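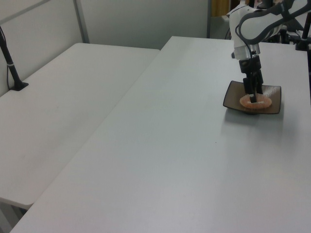
I have been trying to work out when restaurants decided that a round plate was an embarrassment. The one I grew up with was white, came in two sizes and could be bought singly from the hardware shop when somebody dropped one. Eat out in Plerthorpe now and you'll be served on slate, on a bit of board, in a small enamel bucket, or on something like the dark brown square dish with the turned-up corners, glossy enough to catch the light along one side. I don't hate that dish. As a thing to look at it is rather handsome. My trouble starts when a person is charged extra for eating from it, and I'm fairly sure we are all being charged extra.

The argument in favour goes that we eat with our eyes. I have heard this so often that I've stopped asking who first said it or how they knew. Put the same stew on a nicer plate, we're told, and people will enjoy it more. Maybe they will. People also enjoy wine more when they are told it cost 50 pounds, and we usually call that being had.

Mac Giolla, the place on the corner where the shoe repairer used to be, changed all its crockery last November. Before the change, the lamb was 8 pounds less. I went back to see what else was different. The lamb was the same lamb, as far as I could tell, with the same three potatoes, but it had been moved to one side of a large square plate and the rest of the plate had been left to get on with it. The menu had lost its pound signs as well, a trick I put in the same drawer.

A square plate is also a nuisance. Gravy runs to the corners and stays there. You can't get a spoon into a corner, and wiping one with bread takes the sort of effort that makes other tables look round. They don't stack well in a home cupboard, they chip at the points, and in my dishwasher, a Grilex that has never done me any other harm, they sit crooked and knock against the arm all the way through the wash. I own four, a wedding present, and they come out for visitors who I suspect would rather have the white ones.

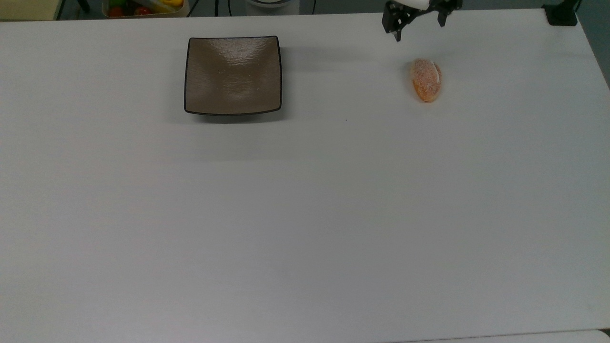

What the empty space is for

Space on a plate is supposed to tell you that the cook has taken care. I'm prepared to believe that in a kitchen where care has been taken. The habit has spread a long way past those kitchens. There is a pub on the Paltton road that serves a pie in the middle of a plate so wide that the table for two holds one and a half of them, and the chips have to come in a separate pot, which is then counted as a side.

I asked for the pie on an ordinary plate once. The young man was perfectly nice about it and went off to look, and came back to say they hadn't any. He was sorry. They had 32 of the big ones and a stack of slates.

Fans of all this will say I am free to eat at home, and I mostly do. But I'd like somebody who sells dinners to explain what I am getting for the difference in price, in plain terms and with the old menu next to the new one. If the answer is the plate, put it on the bill as a plate. I'll bring my own.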